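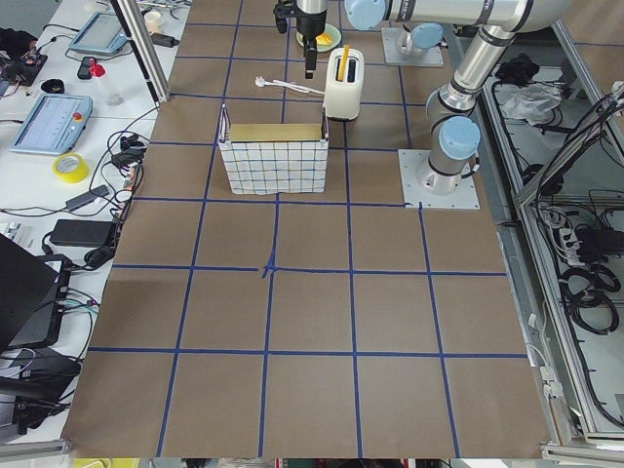

Ticket: Episodes from the Erthorpe table rejected at ingest
Project: Painemal (kitchen tasks, two-arm set)
Opened by: Joonas Kokkonen
Assigned to: Urho Riihimäki
Priority: Normal
Status: Closed

Description

The checker at Nindcombe is refusing part of what we upload from the Erthorpe table. Of the 80 episodes recorded in the last batch, 39 came back with "start state out of range". The rest went through. Recording looks normal on our side: both arms report, the wrist and fixed views are saved, and the episode lengths are what they should be. Nothing in the recorder log apart from the usual warning about the clock.

The task is the toaster one with the basket as an obstacle. Objects are placed by hand on the taped grid before each episode, following the layout sheet. I have attached the layout sheet and the checker output.

Need to know whether to carry on recording or stop.

Comments

Urho Riihimäki, Thursday, September 5, 2019, 09:12
Stop on this task for now and carry on with cup stacking if you have operators free. Can you send me the names of the rejected episodes as plain text? The attachment opens as one long line here.

Joonas Kokkonen, 09:31
Sent. They are all over the batch, morning and afternoon, both operators. I looked for a pattern by time and found none.

Urho Riihimäki, 10:05
Sorted them by layout number instead of time. Every rejected episode uses a layout where the basket sits across a tape line. Layouts where the basket is wholly inside one cell, or on the shelf, all passed. So it is the basket position and has nothing to do with the arms or the recorder.

The checker turns each object's position into a cell and compares it with the sheet. For an object across a line it should accept either cell. It looks as if it accepts only the one nearer the base plates. Martti, is that what it does?

Martti Lehtinen, 10:48
It takes the middle of the object's outline and gives that a cell. There is a margin for things that sit on a line, but it was set when we only had plates and cups. The basket is a good deal bigger, so the middle can land well past the margin even when the front edge is where the sheet says.

There is a second thing. In layouts with the cardboard over the basket, the outline comes out different from the open basket, because the finder was only shown the basket open. I checked five of the rejected ones and the outline was pulled towards the back in all of them.

Joonas Kokkonen, 11:02
We place the basket by its front edge, just behind the line. That is what the sheet tells the operator to do. Should we be placing it by the middle?

Martti Lehtinen, 11:20
No, keep the front edge. It is easier to do by eye and the operators are used to it. I will change the checker to use the front edge for the basket only.

Pentti Ikonen, 11:34
Please don't re-record anything yet. If the placement followed the sheet then the episodes are good and I want them in the training set. We are short of examples where the arm has to work round something, and those are exactly the ones being thrown out.

Also, can someone confirm the grid itself has not moved? The paper was changed in July and I never saw new corner measurements.

Cor De Smet, 13:15
Measured it over lunch. Corners match the July drawing. The small cross of blue tape near the middle is still the zero point and it has not lifted. Leave it alone when tidying up, it isn't a scrap. I have added a line about this to the setup page.

Toaster cord: the sheet says "cord to the left, flat", and nothing about how far. I would leave it that way. Pentti wanted some variety there.

Martti Lehtinen, 14:40
Checker changed. Basket now goes by front edge. I also marked outlines by hand for 11 covered-basket episodes and added them to the finder's examples. Running all 80 again.

Martti Lehtinen, 15:26
Result of the second run: 75 passed, 5 rejected. The 5 are all from layout 14.

Joonas Kokkonen, 15:41
Layout 14 is our mistake. The sheet has the plate at the back and the basket one column to the right of where we put it. I watched the recordings and the operator was reading from layout 13. We will record those 5 again tomorrow with the right sheet.

Urho Riihimäki, 15:50
Fine. Mark the old ones "wrong layout" and keep them, don't delete. Pentti can decide later if they are any use with the label corrected.

Pentti Ikonen, 16:08
They are of use. Please give them a layout number of their own when you have time.

Resolution

Cause: position check used the middle of the basket, and the object finder had no examples of the basket with its cardboard cover.
Fix: basket checked by front edge; finder given hand-marked covered examples.
Still open: re-record layout 14 (Joonas). New layout number for the 5 mislabelled episodes (Urho). Layout sheets to be printed one to a page so that the wrong one is harder to pick up (Cor).

Recording on the toaster task can start again.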